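Right, games. I promised last issue I'd stop going on about Fostov and I lasted a whole month, so I think I've earned this one.

For anyone who missed it, Bellurine finally switched on the regional servers for Fostov, the mobile game where you walk around your actual neighbourhood lighting lanterns and fighting over them with strangers. It had been out overseas for ages. A few of us had been playing the overseas version through various dodgy means (no names, Emmett) and putting up with lag so bad that by the time you'd tapped a lantern somebody else had lit it, lost it and gone home for dinner. So when the proper release landed I was out the door in my slippers.

First impressions: it's so much smoother! Lanterns light when you tap them. The map knows about the footbridge behind the library, which the old version thought was a lake. And there are 173 lanterns in Haverford alone, which the game tells you on the loading screen every single time, in case you were thinking of going to bed.

Now the grumbles. The big one is what they've done with accounts. If you played on the overseas servers, your progress doesn't come across. You can carry over your player name and 2 cosmetic items, and that's your lot. I had a level 40 lamplighter with the fox cloak, and I now have a level six lamplighter with the fox cloak, who looks like a kid wearing their dad's jacket to a wedding. Bellurine put up a long post saying they wanted everybody to begin on an even footing, and I do sort of see it, but I also spent most of last winter earning that moth lantern and I would like it back please.

The other thing is the oil. You need oil to keep your lanterns burning, and you used to pick it up just by walking. You still can, but there's now a daily cap of 300 drops, and once you hit it the little shop pops up and offers you a barrel. I've hit the cap before lunch more than once. If you only have the one patch to look after you won't notice, but if you're trying to hold a whole street it's a real pain. Siu-fong Kao has worked out that you can get around it a bit by trading with your guild, as traded oil doesn't go toward the cap. Set one person as the collector, swap after you've both walked, and do it before the reset at midnight. I've tried it and it works a treat, though it does mean texting each other about oil at quarter to twelve like a pair of very boring criminals.

Battery life is rough too. Turn off the glow effects (Settings, then Display, then untick Lantern Bloom) and drop the map to flat view. It's uglier but I got home from the shops with some charge left, which beats the first weekend. My Brikska power bank has moved permanently into my coat pocket.

What I do love is the dusk event. Every evening, for an hour, the colours of the lanterns go all strange and you can challenge a neighbouring street as a group. We did the one by the oval and there were people there I've walked past for years and never spoken to! Tien-fu Yau from the bakery turned up with his whole family and absolutely flattened us. I've asked for a rematch.

The next update is due in October and is meant to bring indoor lanterns, seasonal cloaks and (fingers crossed) a mute button for the owl. I'll write up the patch notes when they're out. If you want to join our guild, search for Haverford Wicks and put "newsletter" in the message box so I know you're not one of the Riverside lot.

Comments

Wendell Villanueva: The owl can be muted! Hold down the volume icon until it goes grey. Took me ages to find it.

Roscoe Abernathy: Level 38 wiped here as well. I know it's only a game but I was pretty sour about it. Does the flat view stop the dusk colours showing up?

Emmett Gallagher: Roscoe, no, they still show, they're just duller. Also I deny everything about the overseas version.

Contact the editor | © 2024 Haverford Games Newsletter | Back to top

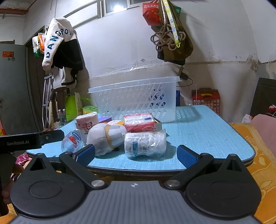
Gripper with blue finger pads, and the cutting mat on the table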